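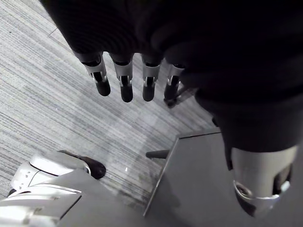 **Figure 3.** Wrist camera view with the covered hand above the edge of the table. Four fingers with black rubber tips are in view.

### 4.2 Effect of the fabric cover on wrist-view grasp prediction

The hand is run with a dark fabric cover over the palm and wrist. The cover protects the cabling, but it also takes up a large share of the wrist camera image, as Figure 3 shows. We wanted to know how much this costs the grasp predictor, and whether masking the cover out of the image helps.

We recorded 1,738 grasp attempts with the cover on, using the Hikum controller described in Section 3. Of these, 446 were held out for testing. The rest were used to train two versions of the predictor. The first takes the full wrist image. The second takes the same image with the fabric region set to a constant value, using a mask drawn once by hand and then shifted according to the wrist angle. Both versions were trained for 3,000 steps with the same settings.

The masked version was better on the held-out attempts, and most of the gain came from grasps near the table edge. In these views the dark fabric and the dark gray table top are close in brightness, and the full-image version often placed the edge too close to the palm. Against the lighter carpet the two versions gave nearly the same output.

The fingertips were left outside the mask. In an early trial we masked the whole hand, fingers included, and the predictor lost track of finger spread – the metal segments and black tips seem to be a useful cue even though joint angles are also given as input. We did not study this further.

One limit of the method is that folds in the fabric move between sessions. Salma Kettani redrew the mask every 200 attempts, and Mahmoud Ouali checked each new mask against saved images before training. A mask that was one session old still worked, but older ones began to cover parts of the finger segments. Section 4.3 repeats the test with the mask predicted by a small segmentation network.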